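We use cookies to remember your preferences. Accept | Manage settings

23/03/2019
By Vicente Pereyra

Foam letters are brilliant until you own a few sets, and then they're in the couch, under the fridge and (at our place) inside a gumboot. I've finally found a way of sorting them that the kids will join in with, and I love it!

Grab some plastic plates and bowls from the picnic box and put them out on a bare table. Tip the foam bits straight onto the tabletop, then give every plate a job. One for whole letters, one for plain strips and shapes, a bowl for anything torn or chewed. Light-coloured plates are best, as the darker pieces really show up on them.
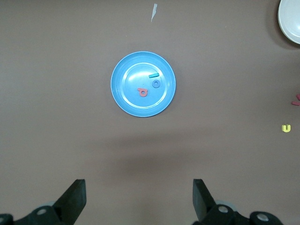 Keep each go short. Five minutes is plenty for a preschooler, and you can always leave the plates where they are and come back after lunch. Mine like to pick a colour and hunt for it - red is always the favourite - and I don't fuss if a strip lands in with the letters. It all gets a second look before it's packed away.

Grubby pieces go in a sink of lukewarm water with a small squirt of dish soap. Swish, rinse, then press them flat in an old tea towel. Don't wring them or they'll crease! Leave them overnight on a cake rack before they go anywhere with a lid.

For storage I've gone right off tubs. Mesh laundry bags are so much better: you can see what's inside, they hang on a hook, and any leftover damp gets out. We have three on the back of the laundry door. In April I'll have a go at mending the torn letters and let you know which glue holds.

Sign up for the Findham newsletter and get new tips by email. Unsubscribe any time.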